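How to Read a County Returns Page Without Embarrassing Yourself

Election night results arrive in lumps, and the lumps have opinions. A candidate who leads by 900 votes at 8 p.m. may be writing a concession speech by breakfast. Before you text your entire family, try the following.

Start with what's been counted. Find the line on your county's page that says which batches are in. Mail ballots, early votes and election day precincts rarely lean the same way, so a lead built on one of them is mostly a lead among people who own stamps.

Next, ignore "percent reporting" for a while. A precinct can be marked as reporting after sending in a fraction of its ballots. Look for the estimate of ballots left, usually hidden in a footnote or a PDF from the Stone Age.

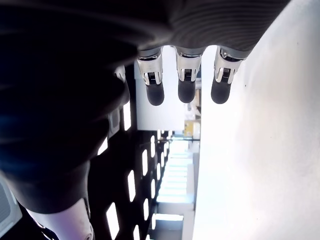
Three black fingertips, side by side.

Now do the arithmetic. Say Pluvska leads Hulik by 200 votes in the race for county clerk, with 600 ballots outstanding. Hulik needs more than 400 of those to win, or better than two out of three. Check how the same kind of ballot has broken so far. If Hulik has been getting half of them, you may put the kettle on.

Then look up the recount rule, which differs by state and is written by people who dislike commas. Some margins trigger one automatically – others require somebody to ask, and possibly pay.

Last, refresh the page on Wednesday. The numbers will have moved. Provisional ballots take longer still, so leave the tab open.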